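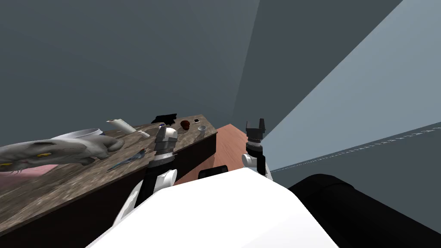 Gráinne Buckley, équipe Plova

4.2 Planification de l'approche dans une scène encombrée

Le planificateur Zosine reçoit à chaque cycle trois vues simulées : une caméra de tête et une caméra par poignet. La vue de tête fournit la pose grossière des objets dans le repère du torse. Elle couvre les deux tables, mais les avant-bras masquent une partie du plateau veiné dès que la pince gauche s'avance. Les vues de poignet servent donc à corriger la cible sur les derniers centimètres.

L'estimation de pose est confiée au module Khalaf, entraîné sur 900 scènes synthétiques. Pour chaque candidat, il renvoie un centre, une orientation et un score. Les candidats trop proches du bord du plateau sont conservés avec une pénalité, car les écarter supprimait des prises valides.
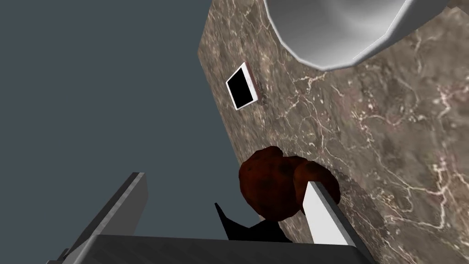

Figure 4. Vue de poignet : objet brun à deux lobes au bord du plateau, doigts ouverts.

L'axe de fermeture est choisi parmi six orientations réparties sur un demi-tour. Le contour irrégulier de ce type d'objet produit souvent deux maxima voisins. Nous retenons celui qui demande la plus faible rotation du poignet, puis nous le gardons fixe jusqu'à la fermeture.

Les surfaces unies posent un autre problème. Sans texture, le recalage repose sur les seules arêtes et la profondeur estimée dérive le long de la face. Le contrôleur réduit alors la vitesse et attend que deux estimations successives concordent.

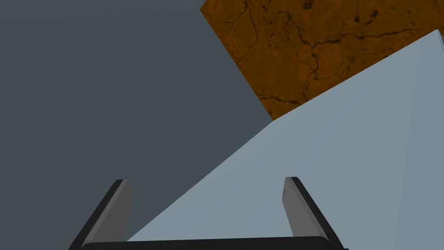
Figure 5. Pince ouverte devant une face lisse gris-bleu pâle ; surface craquelée orangée en haut à droite.

L'évaluation porte sur 247 épisodes joués dans Pakstead, avec une période de commande de 100 ms. Un épisode est interrompu dès qu'un segment du bras touche le plateau. Le bras droit suit le même planificateur, avec ses propres limites articulaires et une file de requêtes séparée.

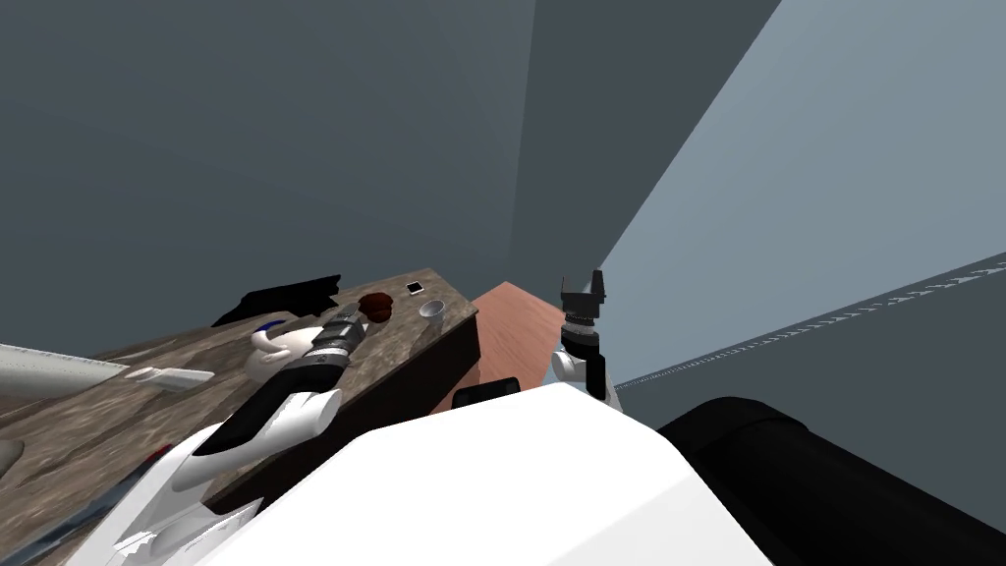 Pourquoi ne pas replanifier toute la trajectoire à chaque image ?
Le calcul complet dépasse la période de commande ; seul le dernier segment est recalculé, le reste l'est lorsque la cible se déplace au-delà du seuil fixé.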